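New night train will bring travelers to the Ernarwood coast from August

Travelers who want to reach the beaches and walking paths of Ernarwood will soon be able to sleep on the way. The rail company Wuyts announced on Friday that its first night train to the coast will start running in August, with one departure each week and a stop in the old harbor town of Gukov.

The train leaves at nine in the evening and arrives in Ernarwood the next morning, in time for breakfast. Until now, visitors without a car had to change two times and wait at Gukov for the local bus, which does not run on Sundays in winter. For many people this was enough to choose another place for their vacation.

"We received 3402 answers to our questions to passengers, and the coast was the place they asked for the most," said Lies Leemans, who is responsible for new routes at Wuyts. "We have wanted to do this for a long time, but we first needed the sleeping cars." The cars were bought used and have been repaired during the past year. Each train will have 447 places – in beds, in bunks and in normal seats.
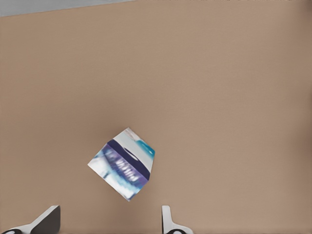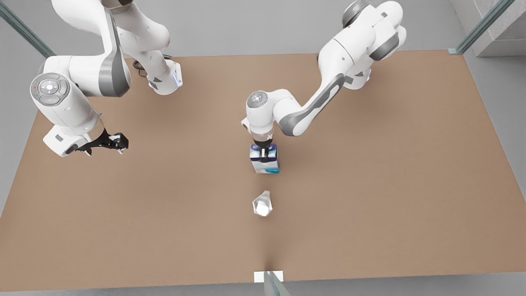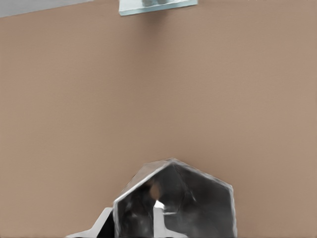
Pieter Dierckx

The cheapest ticket is a seat in the last car. A bunk in a shared compartment costs more, and includes a blanket, a bottle of water and a small breakfast. Children under six travel free if they share a bunk with a parent. Bicycles can go on the train too, but there is room for only 20 of them, and a place must be reserved together with the ticket. Dogs are accepted in the seats and in private compartments.

In Ernarwood itself the reactions are mostly positive. The hotels near the beach hope to see more guests in the fall, when the weather is often still mild and the rooms are half empty. The Giltell guesthouse, a short walk from the station, has already decided to open its breakfast room to night train passengers who arrive before their own hotel is ready. They can also leave their bags there until the afternoon.

Not all people are happy. Some residents of the streets behind the station are worried about the noise of suitcases early in the morning, and the town has only 3000 inhabitants in winter. The mayor's office says that it will put a new path between the platform and the beach road, so that passengers do not need to pass in front of the houses. This path will probably not be finished when the first train arrives.

Gukov will also profit a little from the new connection. The train stops there for 20 minutes just after sunrise, and the station café will open earlier on that day. Passengers who prefer to visit the harbor and its fish market can get off and continue to the coast with a later local train on the same ticket.

Tickets can be bought at the Wuyts stations and on the company's website. The return train leaves Ernarwood in the evening on the day after arrival – so a short stay of one night at the coast is possible too.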